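Intro to Hospitality Ops, week 5 notes: table turns and covers

Last updated: September

Terms first. Cover = one guest served. Turn = one party sits, eats, pays, leaves, table reset. Turn time runs from seated to reset, NOT seated to check paid. Lots of people lose points on this.

Seat turnover = covers / seats. Do it per shift, never for the whole day, lunch hides dinner.

Case 1, Davico. Small place, lunch only, counter plus tables. Slow part was the check. Guests done eating, waiting 15 minutes to pay. Fix: check dropped with coffee. No menu change, no new staff.

Case 2, Imora. Oposite problem. Fast kitchen, big tables, parties of two sitting at tables for 4. Seats look full on the floor plan but occupancy is bad. Know the difference between table occupancy and seat occupancy for the quiz. They split the big tables into small squares that push together when a larger party books. 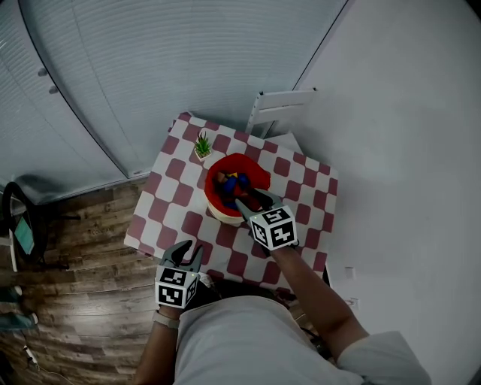

Reset time. Cloth vs bare top. Cloth adds a step (strip, relay, check the drop on each side) plus laundry cost per cover. Bare top = wipe and go. Some places do cloth at dinner only. Laundry goes under direct operating expenses, not under labor, even if your own staff folds.

Reservations: stagger them. Everybody at 7:00 p.m. kills the kitchen. Nurmi worksheet has the grid, fill in 3 seatings and leave a gap for walk-ins. No-shows go in the last column, dont subtract them from covers booked.

For next time: read the Imness chapter on menu mix, skip the appendix. Bring worksheet filled in, pencil ok.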